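Articles > Kitchens and Households > Keeping Things in Sight > Section 4

4. The basket and the bottle

4.1 Why so many baskets?

When we first sat down to plan our visits, we had expected to spend most of our time in front of cupboards. Our early notes are full of questions about shelves and doors, and the interview sheet that Thảo Nông prepared in March had a whole page on drawers (a page we hardly used in the end, though we were very fond of it). What we met with instead, in kitchen after kitchen, was the open container standing out on a table or worktop, and in particular the wire basket. Of the 33 households that kindly let us in, 20 kept at least one bottle of sauce, oil or vinegar in an open basket of some sort, and a good many of them were a little surprised that we should want to talk about it at all.

People don't tend to think of such a basket as storage. In the words of one participant, a retired bookkeeper who cooks for herself and her grandson, it is "just where the bottles live", and we have borrowed her phrase more than once in our own conversations. A cupboard was spoken of as a place where things are put away, and the basket as a place where things are still out, only tidily so. We take this difference seriously. It came up in kitchens that had plenty of cupboard space as well as in those that had hardly any, and it held for people who described themselves as very neat and for people who laughed at the very idea.

4.2 Seeing through the side

The material of the basket turned out to matter more than we had supposed. We had begun by grouping all open containers together — trays, tubs, wooden boxes, wire — and it was Darius Dzene who argued, quite rightly, that wire ought to be taken by itself. A solid-sided box hides the lower part of whatever is stood in it, so that its owner comes to know the bottles by their caps and necks. Mesh lets the label be read, or at least recognised, from across the room. When we asked people how they knew which bottle to reach for, those with solid boxes usually spoke of the cap, and those with wire baskets spoke of the colour of the label.

Soy sauce was the bottle we talked about most. It is dark, and so are several of its neighbours, and more than one household had at some time poured the wrong thing into a soup. The label does a great deal of work here. A strong band of colour or a line of large characters can be made out quite well behind a grid of thin wires, even where the smaller print is broken up and can't be read without lifting the bottle out. Participants who couldn't read the script on a favourite bottle found it just as quickly as those who could, and they described it to us in terms such as "the brown one with the yellow top".

We also asked about how much was left inside, and here the mesh was felt to help rather less. With a dark sauce in a dark bottle the level is hard to judge wherever it stands, and most people simply picked it up and felt the weight. Those who bought the 500 ml size replaced it when it felt light; those who bought larger bottles kept a second one in reserve, nearly always behind a door.

4.3 Where it stands

Baskets were seldom placed in the middle of a surface. They were pushed back towards the wall, often near a corner, so that the front of the table stayed free for chopping or for a plate. Abílio Valente, who drew the floor plans, pointed out that this leaves the cook facing a side of the basket at a slant as often as face on, and that the view through it changes a good deal as one moves along the table. From one angle the near and far panels overlap into a thick crosshatch, and from another there are clean gaps between the wires. Figure 4 shows such a basket on a table, with its corner posts carried down to small feet. Feet of this kind were liked by the people we spoke to, mainly for the sake of wiping up: a cloth can be run beneath the edge without taking everything out first. Whether anybody did so every day is another matter, and we didn't press them on it.
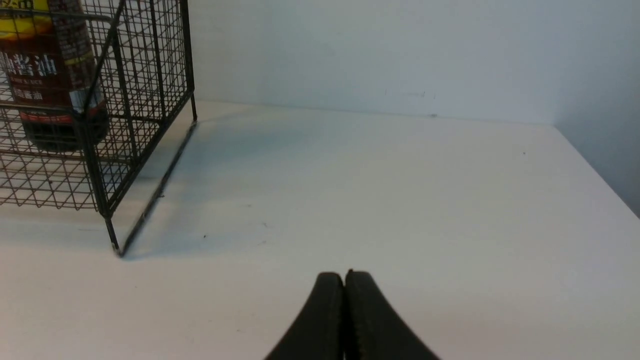
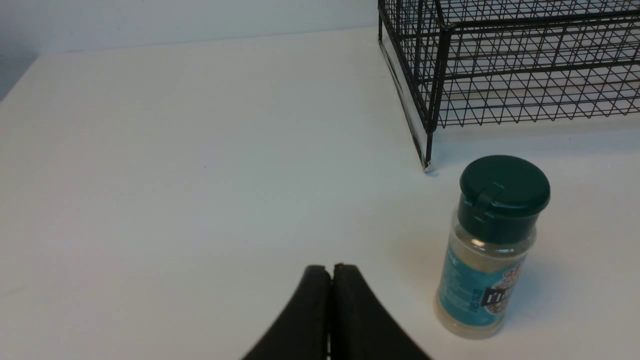
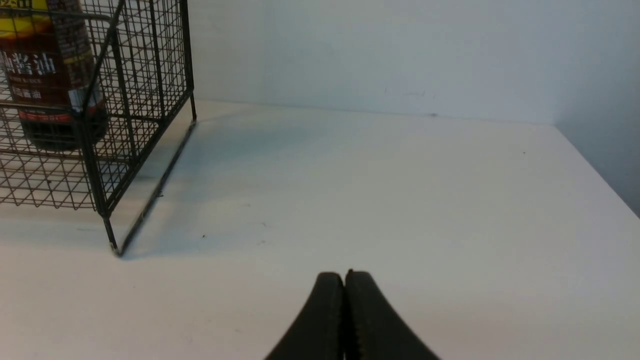

Figure 4. Black wire mesh basket on a white tabletop. In the first and third views a bottle of soy sauce can be seen through the mesh.

4.4 What leaves the basket

Things went in more easily than they came out. Loan Trịnh's kitchen diaries record 61 occasions on which something was added to a basket over the period of the study, and far fewer on which anything was taken away for good. Empty bottles sometimes went back in among the full ones, and a jar meant for a single recipe might stay for months. We return to these lingering jars in Section 5, together with the households that gave up their baskets altogether.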